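首页 > 居家 > 观点

垃圾袋该放哪儿,我有意见

周日下午写的,赶着出门,想到哪写到哪。错字回来再改。

先说结论:家里那些小消耗品,垃圾袋、牙签、棉签、橡皮筋、保鲜膜,统统扔进敞口的彩色塑料盒,一个颜色管一类,别贴标签,别加盖子,别买配套。就这样。后面全是理由,还有牢骚。

起因是厨房水槽下面那个柜子。五月搬家,搬完一直没收拾,柜子里塞了多少垃圾袋我自己都说不清。每次找不到就下楼买一卷,买回来往里一塞,下次还是找不到。牙签也一样。客人来吃饭,问有没有牙签,我说有,然后蹲在那里翻抽屉,翻到人家都穿鞋了。

丢人。

后来下了决心,到网上看收纳。这一看不得了,现在的收纳已经跟收东西没什么关系了,全是拍照用的。Cemum 有一套厨房抽屉系统,白色磨砂,可拼可叠,一整套489。我买了。先承认,我买了。装了一个晚上,隔板卡进去,导轨对齐,说明书上的小人笑眯眯的,我在地上坐得腿都麻了。装好很漂亮。特别漂亮。然后我把垃圾袋放进去,一卷垃圾袋立着放,抽屉关不上。横着放,占掉两格。牙签罐呢,矮格子放不下,高格子又晃,一开抽屉就倒,一倒就滚到最里面去。

系统设计的时候想的是香料瓶吧。或者想的是什么都没有,空着最好看。

退了。退货运费自己出的,这个不提了。

退完我改用盒子。普通塑料盒,敞口,宽边,黄的红的米色的。便宜到我都没记价钱。搁桌上,东西倒出来,垃圾袋归黄的,牙签归红的。收完了。比拼那套抽屉的时间短得多,拼抽屉的时候我连晚饭都没吃上。
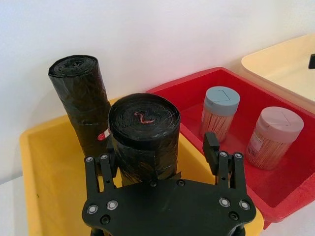 黄盒子放垃圾袋,卷着立起来;红盒子放牙签罐。

有人要说了,这有什么好写的,谁不会往盒子里放东西。

我不同意。会的人少。大部分人会买盒子,不会放。我见过太多人家里盒子套盒子,最里面那个盒子装着一个空盒子。我妈那一辈还好,饼干铁盒装针线,打开永远是针线,几十年不变,这就是好收纳。到我们这一辈,学了一堆词,什么动线、什么黄金区域,什么断什么离,学完家里更乱,东西没少,多了一堆装东西的东西。

下面一条一条说。

先说颜色。

我坚决站颜色。现在流行全白,全透明,全“奶油风”,一排过去一模一样,站在柜子前面像站在医院走廊里。一模一样的盒子就得贴标签,贴标签就得有标签机,Dromell 出的那种手持标签机,227,配的纸另卖。我朋友圈里至少有一半人买过,打完第一卷纸就再没打过第二卷。标签还在盒子上,写着“五谷”,打开是充电线。

标签会过期的。字写死了,东西一换就成了谎话。颜色不会说谎,它本来就没说什么。黄的就是黄的,今天是垃圾袋,哪天我决定黄的改放抹布,那全家重新记一下就行了,没有什么东西需要撕。撕标签留的那个胶印,擦过的人都懂,越擦越黑,最后拿指甲抠,抠完指甲缝里全是。

而且颜色是可以喊的。人在厨房,手上全是面粉,喊一句“帮我拿个垃圾袋,黄盒子”,谁都听得懂。小孩听得懂,客人听得懂,来修水管的师傅也听得懂。你喊一句“左手第二层靠里那个磨砂的”,试试。

我知道有人嫌丑。红配黄,像快餐店。丑就丑。厨房柜子里的东西一天看几眼,看几眼就为了快点找到然后关上门。我不需要它抚慰我。

再说敞口。

盖子是收纳里最坏的发明。说重了,但先这么放着。盖子的问题是它要求你用两只手。一只手扶盒子,一只手掀盖子,掀完盖子放哪儿?放旁边,旁边有东西,于是挪东西,挪完才想起来要拿什么。拿出来还好,放回去就完了。没有人会为了放回一卷垃圾袋再掀一次盖子。放在盖子上面。第二天盖子上面又多一样。一个礼拜以后那个盒子彻底打不开了,要打开先得搬走一座山。

敞口的呢,扔进去就行。手一松的事。

说防尘。垃圾袋要什么防尘,它是装垃圾的。牙签本来就有自己的罐子,拧盖的,干净着呢,外面再套一层盖子属于给雨伞打伞。这种盒中盒的心态我觉得是被卖东西的人惯出来的,他们巴不得你给每样东西都穿三层衣服。

倒是米、面、茶叶这些要密封,这个我认。我说的是消耗品里不吃的那些,别跟我抬杠说大米。

第三,立着放。

成卷的东西立着放,立着放,立着放。垃圾袋一卷一卷的,平躺就会滚,滚就会散,散开一截就挂在外面,柜门一夹,拽出来一长条,撕也撕不断,塞也塞不回。站着就老实了。从上面往下看,一圈一圈的,看得见是卷什么,有的中间还露着抽绳的一小截,红的,扭成一团,一眼就知道这卷带绳。不带绳的是另一种,两种我用的地方不一样,带绳的放厨房,不带的放房间里的小桶。以前混在一起躺着,每次都拿错,拿错了又懒得换,厨房垃圾用了不带绳的,提到楼下漏一路。

现在低头一看就行了。这么点破事,困扰了我好几年。

牙签罐也站着。罐身透明的最好,剩多少隔着罐子看。不透明的那种花里胡哨的牙签盒,按一下弹一根的,我奉劝各位别买。有一回收到一个,Nishad 的,小鸟造型,低头叼一根出来。可爱了两天。第三天鸟嘴卡住了,我拿另一根牙签去捅,捅断在里面。现在那只鸟在阳台上当摆设,肚子里还有牙签,出不来。

一罐200根,木头的,普通拧盖罐子,用到天荒地老。要什么鸟。

第四,别分太细。

这条跟网上教的正好相反。网上教的是越细越好,大垃圾袋一格,小垃圾袋一格,厚的一格,薄的一格,有味道的一格没味道的一格。我试过。分得越细,每次放回去就越要想一下,想一下就是一道坎。早上七点半出门前,人是没有余力想的。放错一次,心里就有个疙瘩,放错两次就破罐破摔,整套规矩作废。

所以一个颜色一大类,粗得不能再粗。垃圾袋,大的小的厚的薄的,黄盒子,完。反正站着,反正敞口,低头能看见,进去了再挑。分类的活儿让眼睛去干,眼睛干这个又快又不累。手只管扔。

我有个同事不服,说她家二十几个格子也没乱。我去过她家。确实没乱。她家也确实没人做饭。

第五,满了就停。

盒子是有边的,边的意思就是到此为止。黄盒子放满了垃圾袋,那就不许再买垃圾袋,打折也不许买,凑满减也不许买。这是我觉得盒子比柜子强得多的地方。柜子没有“满”这回事,柜子永远能再塞一点,往里推一推,往上摞一摞,所以我才会囤出那么多来。盒子塞不进去就是塞不进去,冒尖了自己都看着难看。

有人会去买第二个黄盒子。我猜得到。不许。买第二个黄盒子你就又变回柜子了。

说到满减我多骂一句。垃圾袋这种东西,单价低,不会坏,体积小,简直就是为凑单生的。差几块钱满减,加一卷垃圾袋。差几块钱包邮,加一罐牙签。我家那些就是这么来的,一卷都不是因为需要才买的。全是凑的。省了多少钱?省出来的钱拿去买了那套489的抽屉,想把凑来的东西装起来。

这账没法算,算了睡不着。

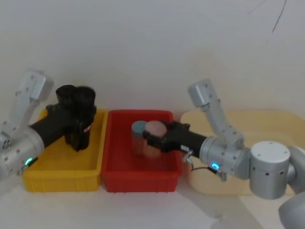
黄、红、米色,三个盒子排在桌上。

关于米色那个,得单独讲。

一定要留一个米色的。或者灰的,随便什么不打眼的颜色,总之别是个“正经颜色”。它不归类。它是留给不知道该放哪儿的东西的。我看很多收纳文章都说不能有“杂物盒”,一有杂物盒就全完了,所有东西都会往那里流。道理我懂。但不设杂物盒的后果是杂物还是在那里,只不过散在别的盒子里面,把好好的黄盒子红盒子也给污染了。垃圾袋堆里找出一节电池,牙签旁边躺着一把不知道开哪儿的钥匙。

还不如给它一个名分。米色,站边上。一根断了的表带,一颗纽扣,拆快递多出来的那个小扳手,进去。隔一阵子倒出来看一次,认得的归位,不认得的扔掉。看的频率我不规定,我自己也没准时过。我一般是冒尖了才看。

上次倒出来,有一颗很大的螺丝。我到现在不知道是哪里掉的。所有家具都还站着。先放回去了。

第六还是第七了,数乱了。收的时候,要搬到桌面上来收。

这条我强烈建议。别蹲在柜子前面收,别一只手伸进去摸。盒子先端出来,摆在桌上,并排,挨着放,然后东西从柜子里全部掏出来,在桌上分。站着干。腰不疼,光线好,看得清。白桌子更好,什么颜色的东西放上去都清楚,黑垃圾袋放在黑柜子里那是真看不见,我之前以为没有了,里面靠墙还贴着一排呢。

盒子要挨得近。中间隔太远,手得伸来伸去,伸着伸着就烦了,一烦就乱丢。挨着,黄的红的边碰边,抓一个往左,抓一个往右,跟洗牌似的,很快。

一次只拿一样也行,慢慢放,不急。我是急性子,一把抱,结果掉了一地。别学我。

分完再连盒子一起放回柜子。重点来了,是连盒子。很多人(我)把东西从柜子里拿出来分得清清楚楚,然后一样一样塞回柜子,分了个寂寞。

下面回应几个我能想到的反对意见,省得评论区吵。

“我家没有放盒子的地方。”你有放那些东西的地方,就有放盒子的地方。东西又没变多,给它们围了一圈而已。

“塑料不环保。”这个我没法反驳,认。所以买厚一点的,边宽一点的,用久一点。别买那种薄得发脆的,冬天一磕就裂。Timberg 有木头的,好看,也结实,就是重,装了东西以后单手拿不动,拿不动我就不想拿,不想拿就又回到蹲着摸的老路上去了。而且木头的都一个颜色,前面说的喊颜色那招没法用。家里有力气大的人,又肯自己刷漆的,可以考虑。我不行,我连墙都没刷完。

“颜色记不住。”记得住。红绿灯都记住了。

“我有强迫症,看见敞口的就难受。”那把柜门关上。

“垃圾袋放盒子里,抽的时候整卷都跟着出来。”对,这是真问题,我还没解决。目前的办法是一只手按着卷,另一只手扯。前面骂盖子要用两只手,这里又用了两只手,我知道,别截图。但扯垃圾袋本来就要两只手嘛,在哪儿扯都一样。有好办法的请留言,别推荐那种挂墙上的抽取架,我租的房子,不给打孔。粘的也不行,粘过,半夜掉下来,吓死人。

“写这么长就为了三个盒子?”是的。

再说一点比较虚的。

我一直觉得家务这事给讲歪了。讲得太高级。收纳变成一种人格,谁家抽屉齐,谁就自律,谁就活得明白。反过来,抽屉一乱好像整个人都有问题,得反省,得上课,得花钱。我搬家那阵子每天晚上回来看见那个柜子,心里都沉一下,觉得自己怎么连这点事都弄不好。然后刷手机,刷到别人家的白色抽屉,更沉了。

一卷垃圾袋而已。它不该有这么大本事。

消耗品的命就是被用掉。它从超市到你家,在柜子里待几天,套在桶上,装满,走了。它在你家总共就没待多久,你给它修个宫殿干什么。给它一个站的地方,伸手拿得到,就够了。真正值得花心思收的东西,照片,信,老人留下来的碗,这些反而没人教怎么收,网上搜出来还是叫你扔。我家那些信现在还在鞋盒里,鞋盒在床底下。这个我也该弄了,但那是另一篇文章的事情,也不适合用黄盒子。

所以省下来的劲儿,往那边使。厨房这头糊弄得越快越好,糊弄也要糊弄得有章法,我说的就是这个章法。

补几句零碎的,想到就写。

盒子里面别垫东西。垫纸垫布都别垫,底下脏了一眼看得见,拿水一冲就完事。垫了你就永远不会去看底下。

盒子朝外那面别对着墙,有纹路的那面好抓,一条一条的,手湿也不滑。我那几个是这样,别家的我不晓得。

同一类的东西,新买的放后面,旧的在前面。垃圾袋虽然不会坏,但是先拆的那卷老是用到一半被忘掉,半卷半卷的最占地方。我那时候光半卷的就占了一层。

牙签跟棉签别放一个盒子。罐子太像了。别问。

家里有小孩的,红盒子放高一点,牙签是尖的。

还有,不要在吵完架以后收拾。我干过一次,收得飞快,扔得也飞快,第二天去垃圾房找户口本。

差不多了,要出门了,水槽下面那个柜子的门还开着没关。鞋盒那篇有空再写。评论里要是有人讲得清楚垃圾袋怎么单手扯,我请他喝奶茶。

(本文为作者个人观点。转载请注名出处。)

上一篇:阳台到底要不要封
下一篇:洗碗海绵多久换一次,吵了一个月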